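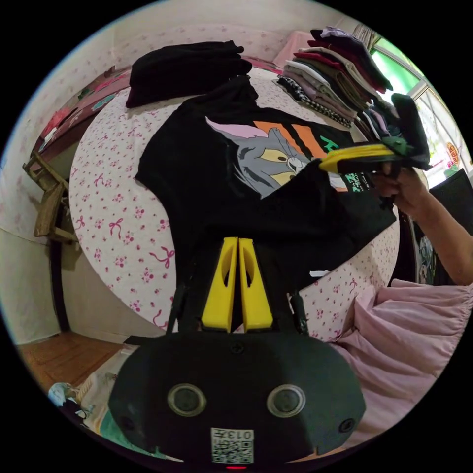

Pre-event walkthrough, Clomatby Hall, amateur MMA night
12 May 2022
Filled in by the venue side. Capacity on the permit 800.

CAGE
Panels pinned, all gates: OK
Post padding: one pad split at the seam, taped over. Tape is fine for tonight, order a new one. Teltau quoted us in January and we never answered.
Mat cover tension: OK after second pull. Was baggy by the red gate.
Gate latches: red OK. Blue sticks, needs a shoulder. Oil it, then check agian before doors.
Steps, both sides: OK, anti-slip strip lifting on the lower blue step. Glue.

LIGHTING RIG
Safety cables on every fixture: OK
Height over cage: OK
Cable runs to desk: NOT OK at first look, crossing the walkout. Moved behind the rail, matted down. Passed.

MEDICAL
Doctor's table cageside: OK
Stretcher route to loading door: blocked by merch boxes. Cleared. Has to STAY clear, the same thing happened last show.
Oxygen: gauge good, tag in date
Ambulance bay coned off: not yet. Cones are in the van.

LOCKER ROOMS
Red corner: shower drain slow, usable
Blue corner: OK, bulb out over the sink, replaced
Glove sets sealed and signed: 12 bouts on the sheet, 11 sets in the crate. Last set is coming with the Hoàng gym people. No set, no bout.
Ice: one chest only. Get another

FLOOR AND SEATING
Floor chairs clipped in rows: OK
Row ends to barrier: tight on the left, pulled back a chair width
Bleacher lock pins: OK
Exit signs lit: all but the one by room 311. Battery swapped, OK now.

MERCH AND SPONSOR TABLES
Kukari clothing stand: banner frame wobbly, sandbag on each foot. Shirt rack was halfway across the fire door, told them to shift it, they did. Recheck at intermission.
Extension leads: one daisy chain found, pulled. They can run off the wall like everyone else.
Table cloths off the floor in the aisle: OK
Cash box and card reader: not our problem

STILL OPEN
Blue gate latch
Ambulance cones
Last glove set
Second ice chest
Post pad, order tomorow

Doors do not open until the first three are signed off at the desk.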